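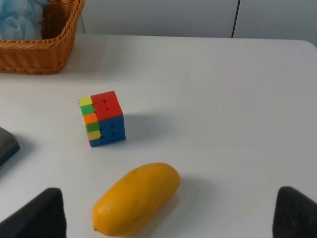 How long does a household keep a storage container before replacing it? In the Plellham sample the median was 8 years, and containers kept in kitchens were replaced sooner than those kept in bedrooms or hallways.

**Figure 3.** Woven basket on a white tabletop, with light blue material inside.

## 4.2 Container retention by room

The retention analysis draws on 1,935 completed returns from the 3,000 forms mailed in January. Respondents listed each open container in the home, the room where it was kept, its main contents and the year it was acquired. Lidded boxes and built-in drawers were left out, following the coding rules of Granström and Rustad. Open baskets of the kind shown in Figure 3 were coded as "woven, rigid rim" whatever the fiber.

Room of use was the strongest predictor of replacement. Kitchen containers were moved more often, held heavier goods and were more likely to be reported as damaged at the handles or base. Hallway containers were seldom reported as damaged - most were given up when the household moved.

Contents were harder to code. Many respondents wrote "mixed" or left the field blank, and the two coders, Viklund and Talavera, disagreed most often on textiles and bags. Disputed entries were settled by a third reading and kept in the main model. Dropping them did not change the order of the rooms.

A follow-up interview was held with 200 households in Granesow. Dates of purchase given in the interview tended to be earlier than those on the form, which suggests that the mailed returns understate retention. The difference was largest for items received as gifts, where the year of acquisition was often tied to a family event. We did not adjust the medians for this - the interview sample excludes rented homes, and the size of the error there is unknown.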